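Fultus Open Storage Bin, White

Home > Storage > Bins and Tubs > Fultus

Sold by Pavley Home and Storage
Product code: 204

If you've been buying your storage from us for a while, you'll know we are fairly fussy about plain white bins. It's a silly thing to be fussy about, perhaps, but a good one ends up in every room of the house, and a bad one ends up in the shed with a broken handle and a bag of old potting mix in it. The Fultus is the one we keep coming back to, and we've had it on the shelves (and in our own cupboards) since August.

It's an open-topped plastic bin, rectangular, with softly rounded corners and a good thick rim that rolls over along the top edge. I like that rim very much. It's kind to your hands when you're hauling the thing off a high shelf, and it doesn't catch on jumpers or tea towels on the way in or out. There's an oval handle cut into either side, just under the rim, and the edge of the opening is rounded too, so you can get your fingers through and hang on properly. 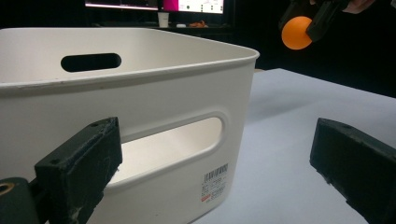

Fultus bin in white, showing the rolled rim and oval handles. Barcode label is low down near the corner.

What to keep in it

Almost anything, really! The inside is smooth and plain, with no dividers to work around, so it suits the awkward odds and ends that never seem to have a home: craft bits, dog leads, pegs, the kids' balls and blocks, spare cushion covers. My colleague Conall Phelan has 3 of them in his hallway for shoes and swears the mornings have been calmer ever since. I use mine for the baking gear, and because it's white inside I can find the little piping nozzles at the bottom without tipping everything out on the bench.

There's no lid, and we don't stock one to fit. If you need to keep dust off things you only bring out once a year, have a look at the Haugland range, which comes with clip-on lids and is a nicer choice for the garage or under the house.

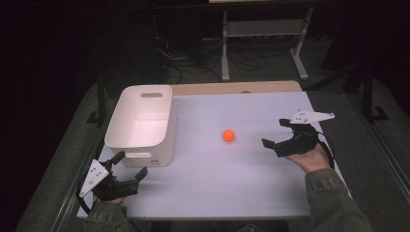
On the table with a small orange ball.

Looking after it

Warm water, a bit of dish soap and a soft cloth will do the job. Please go easy with scourers, as white plastic does show its scuffs, and the rim tends to pick up a few faint grey marks once a bin has been in and out of cupboards for a while. A dab of bicarb on a damp cloth is worth a try on those. We'd also keep it out of full sun if you can, and well away from the stovetop.

The product label can be peeled off if you'd like a cleaner look. Warm it with a hair dryer first and take it slowly from one corner.

Ordering

Bins are sent singly or in packs of 3. If you're fitting out a classroom, a kindy or an office and want a larger number, send a note to Tormod Åberg on our trade desk and he'll sort out a price for you and let you know what's in the warehouse.

Also in this range: Fultus Bin, Grey (product code 104)
You might also like: Bridero shelf liners, Haugland lidded tubs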